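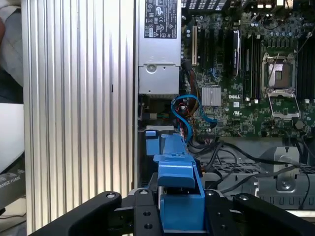 질문: 델 데스크톱에서 3.5인치 하드를 뺄 때 파란 캐디는 어느 쪽을 잡아야 하나요?
답변: 양쪽 파란 탭을 안쪽으로 동시에 누른 채 당기면 됩니다. SATA 케이블과 전원 케이블은 먼저 분리하세요.

fallholm96
작성일 5월 23일
중고로 들인 델 본체의 하드를 Treswood 호환 캐디로 옮기려고 합니다. 탭을 눌러도 3mm쯤에서 걸립니다. 드라이버로 젖혀도 되는지 궁금합니다.

곤달수리
젖히지 마세요. 캐디 측면의 핀이 디스크 나사 구멍에 들어가는 구조라 비틀면 핀부터 부러집니다. 점검 순서만 적습니다.

1. 전원을 끄고 콘센트를 뽑은 뒤 전원 버튼을 8초 누릅니다.
2. 베이 위쪽 금속 브래킷과 파란 탭 사이에 케이블이 끼었는지 봅니다. 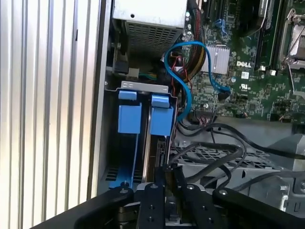
3. 탭 두 개를 같은 힘으로 누르고 레일 방향 그대로 당깁니다.

mernico_user
3번은 동의하지 않습니다. 오래된 캐디는 한쪽이 늦게 풀립니다. 왼쪽을 먼저 풀고 오른쪽을 푸는 편이 낫습니다. 사무실 PC 400대를 교체하면서 그렇게 했고 파손은 없었습니다.

곤달수리
한쪽씩 풀면 캐디가 기울어 레일에 물립니다. 파손이 없었다면 기종 차이일 겁니다. Gondal 레일은 유격이 커서 그 방식도 통합니다.

fallholm96
케이블이 끼어 있었습니다. 정리하고 동시에 눌러서 뺐습니다. 캐디에서 디스크를 분리할 때는 긴 변을 살짝 벌려 핀을 한쪽씩 빼면 되는 거죠?

곤달수리
맞습니다. 기판 쪽은 누르지 말고 금속 케이스 모서리를 잡으세요. 기판 표면의 잔흠집은 동작과 무관한 경우가 많지만 부품이 떨어진 자리가 있으면 전원을 넣지 마세요.

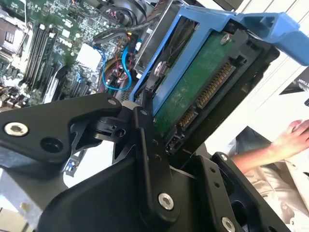
커넥터는 긴 쪽이 전원, 짧은 쪽이 데이터입니다. 새 캐디에 끼울 때 이 방향이 바뀌면 케이블 길이가 모자랍니다. 끼운 다음 SMART 값도 한 번 확인하세요.

mernico_user
Treswood 호환품은 핀이 짧습니다. 2월에 산 것은 흔들면 소리가 나서 순정으로 되돌렸습니다. 원래 캐디도 버리지 마세요.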